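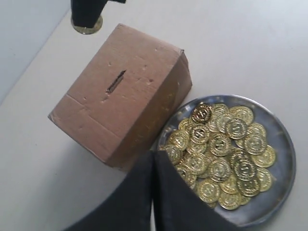
The Stekanley coin cell is a small robot work cell used for testing how well a gripper can pick up thin, flat objects and push them through a narrow opening. It was built by Stisivis, a workshop in Mirkar, and is used mostly for training and for checking new gripper fingers. This article covers its setup and regular care.

Layout
The cell has a single arm with a two-finger gripper and a small camera at the wrist. The work area is a pale, plain table. On it are placed a cardboard box with a diagonal slot cut in the top and, to its right, a round metal tray with a raised rim. The tray holds gold-colored coins, all of one size. The standard task is to take one coin from the heap, turn it on its edge and drop it in the slot.

Setup
The tray is filled first, and the coins are left in a natural heap. Laying them flat in one layer makes the task too easy, and results from such runs are not accepted. The box is then put to the left of the tray, so close that the two nearly touch. A full session has 200 attempts. The operator teaches 3 reference points: the middle of the tray and the two ends of the slot. If the box is moved, even by a small distance, the slot points must be taught again.

Finger care
The fingers have a black matte surface, and most faults of the cell begin there. Dust from the cardboard collects on the gripping side and makes the coins slip. The fingers are wiped with a dry cloth after every 18 attempts. Alcohol was used in the early manual, but it made the covering hard, and the December revision removed it. A covering with a lifted corner is replaced on both fingers together, then the closing position is set again.

Box wear
Cardboard near the slot tears and bends inward with use. Light damage is permitted – many operators prefer a worn box, as it is closer to real conditions. The box is changed when a coin placed by hand no longer falls through freely.

Kołodziej procedure
The acceptance check is known as the Kołodziej procedure. After any repair, the cell runs one full session without help from the operator, and at least 184 coins must enter the slot. A coin that stays standing in the opening is counted as a miss.

Last revised 24 Feb 2020.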